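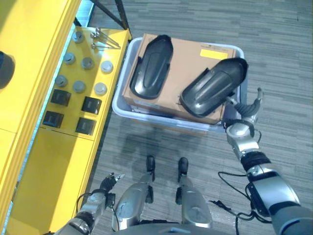
We use cookies to remember your settings. By continuing to use this site you accept our cookie notice.

Deposit withheld for "missing packaging" at end of office lease

Posted 2019-11-16 by Sevim Kırmızıgül

Our organization leases a ground-floor unit at the Flodside business park. The lease ends in December and the landlord's agent, Sandoval, has sent a schedule of deductions from our deposit of $2,000. The largest item, $1,480, is for cleaning the carpet throughout. The agent has also listed boxes and bins left on the floor at the first inspection as "abandoned goods," although we still occupy the unit and pay rent in full.
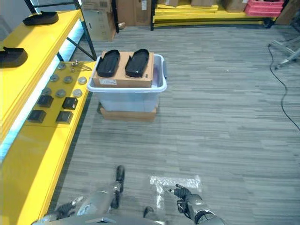 Storage bin and cardboard box on the carpet, with the yellow shelving at left.

The lease says the premises must be returned "in good order, fair wear and tear excepted." It does not mention professional cleaning. May the agent deduct for cleaning before the lease has ended, and are we required to use the contractor it has named?

Brornach Tenants Desk

As a general matter, a deposit is held against the condition of the premises on the day they are returned. A schedule prepared before that day is best read as a notice of what the landlord expects. You should reply in writing, state that the tenancy is continuing, and ask for a final inspection with both parties present.

On the matter of the contractor, please check whether any side letter or house rules were signed with the lease. These are often filed separately and are easily overlooked.
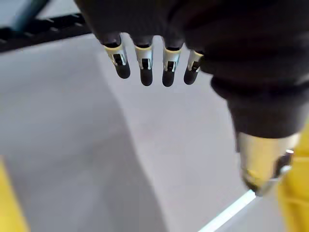

If no such document exists, you would ordinarily be free to choose your own cleaner. Obtain an itemized receipt and keep it with the lease. Commercial leases differ from residential ones, and the rules on deposits vary by state - a local attorney should review the wording before you agree to any figure.

ulletti_office

Had the same thing with our last unit. Hired our own cleaner, sent the receipt, and the charge was dropped after 2 letters. Take plenty of photos of the floor, close up as well as from the doorway, and do it after the furniture is out.

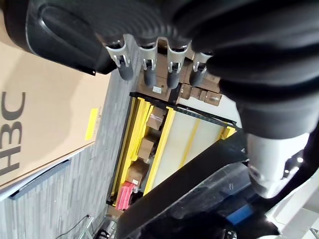 Gray carpet between a cardboard box and a shelving rack.

Also ask for the move-in report. Ours was four pages long and did not mention the carpet at all.

Related items
Who pays for repainting at the end of a lease?
Returning keys and access cards
Subletting part of an office unit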